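Thread on how the Drekport troop's lodge record got straightened out. Mostly paper and dates, so mute me if that isn't your thing.

The Drekport Scout lodge has a date stone by the side door. The stone reads two years earlier than the first charter application. For decades the anniversary dinner was held by the stone.

A date stone dates a wall. A charter dates a unit. The lodge went up as a reading room for the Verska mill, and the troop moved in later as a tenant. Both records are correct on their own terms.

Sources used: the charter applications, the rent book for the reading room, the Nwankwo papers, and a run of camp logs. The rent book is the strongest of them. It was kept by someone who wanted the money and had no interest in the legend.

The rent book has the troop paying by the quarter. First entry is in December, marked "boys' patrol, upper room." No troop number is given. The number first turns up on the charter application the following spring.

That gap matters if you care about founding dates. Plenty of early patrols met before they had any paper. I use the charter for the troop and the rent book for the patrol, and I keep the two in separate columns.

The Nwankwo papers are letters from the second scoutmaster to his sister. He wrote on both sides of thin sheets and the ink has come through. Yetunde Eze transcribed all of them, 196 pages, and flagged every doubtful reading in square brackets. Please cite her transcript by page and line.

One correction from her work: the "Clurell camp" in the troop history was never at Clurell. The letters put it on the near side of the river, below the weir. Clurell was the rail stop where the boys got off and walked the rest with a handcart.

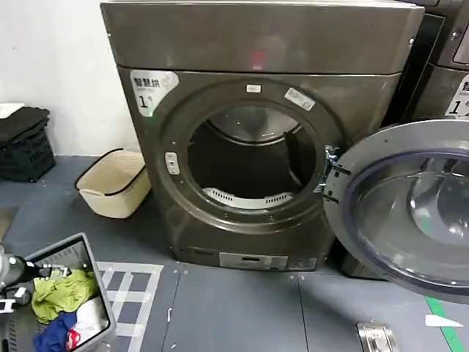
Were the four original patrols named after animals from the start?

The first patrol lists use street names: Mill, Chapel, Station and Quay. Animal names come in with the third camp log, and Quay keeps its old name for another season after that.

The change shows up in the badge orders too. The early orders list plain colored shoulder ribbons with a quantity and a price. Later ones give an animal against each color. Heron took over the blue from Station, which is how we can trace who went where.

Membership figures are weaker. The logs record who came to camp. The charter lists record who paid. A boy who did neither but came every week for a year leaves no trace unless he broke something. There is a breakage column.

I have not tried to merge the two lists into one roll. An older typed roll did that, and it counts several brothers twice under different initials. If you are working from the typed roll, check it against the charter list before you print a name on anything.

Uniform note for the people who asked. The hats in the steps photograph are not evidence for the founding year. Hats were passed down, and the print has no date on the back. The neckerchiefs are no better.

The second camp log is missing its last gathering — the sewing holes are there and the leaves are not. It stops partway through a supper list. If your family has loose pages, ruled in pencil, with a margin on the left only, I would like to see them.

Scans are fine at 600 dpi, color, no cropping. Leave the edges in. Torn edges are how we match a leaf to its stub.

Next I am doing the hike registers, starting with the ones that got filed under church outings. Index slips first, then the transcript.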